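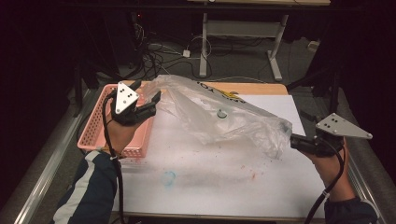

4. Teaching the bag job

Bags are the chore everybody asks me for first, and I always make people do the earlier sections before they get here. If you skipped ahead, go back and at least finish the towel in section 3. A towel forgives you. A plastic bag moves when you breathe on it, and the software that comes with the Pelska kit has a hard time telling where the bag stops and the table starts.

So can a machine do this chore yet? My answer, after a winter of trying at my own bench: sort of. Mine can take hold of a bag at two ends and pull it out flat if I lay it down nicely first. It can't open one that's stuck shut, and it can't pick the right bag out of a drawer full of them. Keep that in your head while you read, and you'll be a lot happier with what you get.

What you need on the table

- One thin plastic bag, empty, with the handles or corners easy to find. Printing on it is fine.
- A white sheet big enough to work over. Mine is stained and scuffed and it still does the job.
- A shallow basket at the left for finished bags.
- Both hand grippers, with their marker plates on and the cables plugged in.
- A long sleeve, if you like your forearms. The cables rub.

Note: Some people swear by a dark sheet for clear bags. Tullio Melis wrote to me from Wustia to say his runs got better on black felt. I tried it and mine got worse, but my lamp is hung lower than his. Try both before you buy anything.

Getting the grippers ready

1. Turn on the base unit and wait for the steady light. If it blinks, go back to step 2 in section 1 and pair again.

2. Wipe the marker plates with a dry cloth. Fingerprints matter more than you'd think! I lost a whole afternoon to one greasy thumbprint.

3. Run each cable back along your forearm and tie it loosely at the wrist. You want enough slack to reach across the table with both arms without feeling a tug.

Caution: Don't tie the cable tight. If it snags on the table rail and there's no give at the wrist, the plug takes the whole pull. Replacement plugs come from Nillden and they take forever.

4. Squeeze and release each gripper a few times. Both should close all the way with no click. A click means there's grit in the hinge, and a puff of air usually gets it out.

Recording the stretch

5. Lay the bag on the sheet with the long side facing you. Don't smooth it out completely. A few wrinkles are good, and if every bag you show it is perfectly flat, it'll only ever know flat ones.

6. Press Record and count to 2 in your head before you move. The opening bit of stillness gives the software something to line up on.

7. Bring the left gripper down on the far left corner and close it. Then the right gripper on the opposite end. I do left first every time. You can do right first if you prefer, but pick one and stick with it for the whole set (this is the mistake I see most in the files people send me).

8. Lift both hands a little and pull gently apart until the bag spans the space between them. Stop while there's still some sag in the middle. If you pull it drum-tight the film slides out of the pads, and you've just taught your machine to drop things.

9. Hold. Keep the marker plates pointing up where the overhead camera can see them. My wrists like to roll outward at this point, and I have to remind myself out loud, which my family enjoys very much.

10. Fold the right end over to the left, let go on the right, and put the bag in the basket with the left gripper. Press Stop.

Note: Small objects left on the table can show right through a thin bag, and the software may treat them as part of it. Do most of your runs on a clear sheet. After that I do throw in some runs with a bit of clutter, since my real kitchen counter has never once been clear.

How many runs

I'd plan on 200. That sounds awful, I know, but you can get through 20 at a sitting without your hands complaining, and it goes faster once you have a rhythm. Swap bags as you go. A bag that's been stretched over and over gets soft and stops behaving like a fresh one.

Don't delete the clumsy runs right away. Watch them back first. If you fumbled and recovered, keep it, because the recovery is worth having. If you fumbled and gave up, out it goes.

What to expect when the arms take over

11. Swap to Playback, step back behind the line you taped down in section 1, and keep a hand on the stop button.

12. Lay out a bag the machine hasn't seen and press Go.

Caution: Plastic bags and small kids don't mix, with or without a machine involved. Put the bags away when you're done, and don't leave the arms running with anybody else in the room.

On my best set, 86 tries out of 100 ended with the bag held at both ends. I was thrilled! Then I switched to a crinklier bag from a different store and it fell apart completely. The arm would close on air just above the film, lift up very confidently, and carry nothing over to the basket. More runs with the crinkly kind helped some.

Amber Naylor has the same kit with the softer Šimek pads, and she gets a better grip on slippery film than I do. She also has to clean them constantly, so I've stayed with the stock pads for now. If you do switch, redo your grip check from step 4, and don't mix recordings from the two kinds of pads in one set.

As for time saved, there isn't any. I can fold a bag in the time it takes the left arm to make up its mind. I'm still doing it because I want the thing to put my groceries away someday, and every one of those jobs seems to start with a bag.

If it keeps missing the second grab

- Check that the right marker plate isn't hidden behind your left arm in the recordings.
- Move the lamp so the shine on the film isn't sitting right on the corner you're grabbing.
- Slow down between steps 7 and 8. I rush this every time.
- Record one more sitting with only the second grab in it, add it to the set, and train again overnight.

Section 5 is socks. You'll want the basket for that one too, so leave it where it is.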